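Play Kitchen Table: Frequently Asked Questions
Starnier Toy Library, Hukolcombe branch
Updated 11 May 2024

What is in the kitchen set?
Toy food, tableware, a colander and a compact toaster oven. The plate is flat, so it goes at the bottom of the crate.

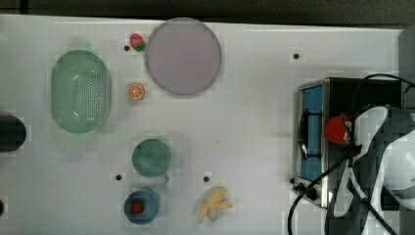
Loan periods are 3 weeks. Sets borrowed in April follow the same rule. The catalog number, 192, must be quoted on renewal.

Can the fruit go inside the bowls?
Yes, during play. Remove it before washing. Small pieces left in a bowl are the items most often missed at check-in. 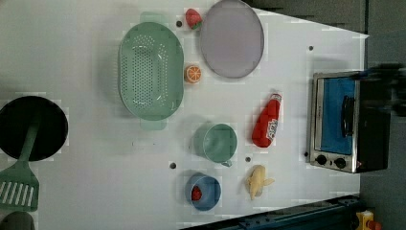
Strawberry in the blue bowl; colander and plate at the top of the table.

How are the pieces cleaned?
Wipe with a damp cloth and mild soap. Rinse the colander from the underside to clear the holes. Do not immerse the oven.

Does the ketchup bottle need to stand upright?
No. It may be stored on its side. 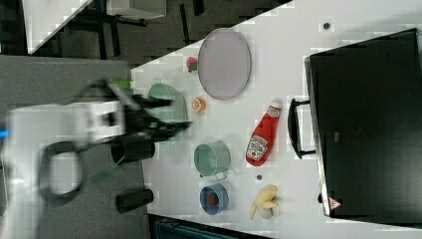 Ketchup bottle on its side, with the bananas near the oven.

Where are sets returned?
At the Milley or Powell desk. Report missing pieces to Chalerm Nilsuwan, extension 13.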